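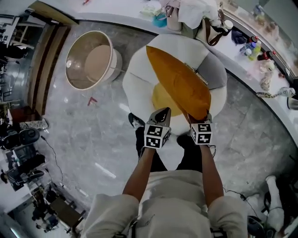 ## 4. Looking after your floor cushions

Right, so you've put the shelves up (section 3, well done, the worst is over) and now you've got somewhere to keep the soft things. I've had floor cushions in every flat I've lived in, and I've ruined enough of them to have opinions. What follows is how I do it with the Stinholm set, but it'll work for most puffy, novelty-shaped cushions with a removable cover, fried eggs very much included.

Have these ready before you start:

- a round open tub or a big basket, for the small cushions
- a soft brush, or a dry cloth if you haven't got one
- a mild liquid detergent (I use Zatetton, but whatever you've got under the sink is fine)
- a clear bit of hard floor

### 4.1 Clearing and sorting

1. Pick everything up off the floor that isn't a cushion. Cables first! I once dragged a lamp halfway across the room with a cushion zip and I'm still a bit cross about it.
2. Lay the biggest cushion flat in the middle of the space, with its top side up.
3. Pile the smaller ones on it. They stay off the tiles that way and you can see what you've got.
4. Take each small cushion by a corner and give it a good shake, over the hard floor and away from any worktop where you keep food or drink.
5. Feel along the seams as you go. Any loose stitching wants mending now, before it goes anywhere near a washing machine.

**Note:** Rectangular cushions like to fold in the middle when you lift them by one end. Fine for a shake, but carry them with both hands if the filling is foam.

### 4.2 Taking the covers off

1. Find the zip. On the round Stinholm cushions it runs underneath, under a little flap, and the tag is tiny. On the older Lâm ones it's on the side.
2. Open it all the way. I know it's tempting to stop at three quarters and tug, and that's how I split my first one.
3. Squash the inner pad in half and ease it out. Big round pads come out more easily if you kneel on the floor and pull the cover towards you.
4. Close the zip again before washing.

**Caution:** Some cushions have no zip at all. Don't cut a seam to get at the filling! If there's no zip, skip to 4.4 and clean it by hand.

### 4.3 Washing the covers

1. Turn the cover inside out.
2. Wash it on a cool, gentle cycle. Keep white covers apart from yellow or orange ones for at least the first few washes (my white ones were peach for most of July).
3. Reshape it while it's damp, smoothing out any puffy edging with your hands.
4. Hang it over a rail or lay it on a towel. No tumble dryer, please.
5. Leave it until the thickest seam feels dry right through, then leave it a couple of hours more.

### 4.4 Cleaning by hand

1. Brush off the dust and crumbs.
2. Put a few drops of detergent in a bowl of lukewarm water and whisk up some foam.
3. Dab the foam on with a cloth. Just the foam, not the water underneath it.
4. Wipe it off with a second, barely damp cloth.
5. Stand the cushion on its edge somewhere airy, and turn it now and then so both faces get their share.

**Caution:** A soaked inner pad takes days to dry and can go musty. If you've knocked a whole drink over one, press it between towels straight away and keep swapping them for dry ones.

### 4.5 Plumping and putting away

1. Put the pad back in, seam to seam, and work it out to the rim with your fingertips.
2. Pat the whole thing from the outside in, turning it as you go. I give mine a proper thump, and it hasn't complained yet.
3. Stand small cushions upright in the tub. Don't cram them, they'll come out creased.
4. Keep the largest one flat, on top of the others if it has to be stacked. Anything heavy left on a puffy rim will leave a dent.
5. For longer storage use a cotton bag. The Rukano ones with a drawstring take one large round cushion or two rectangular ones.

**Note:** If a pad stays flat after plumping, leave it uncovered in a warm room overnight and try again in the morning. Replacement pads are in the parts list at the back, page 9.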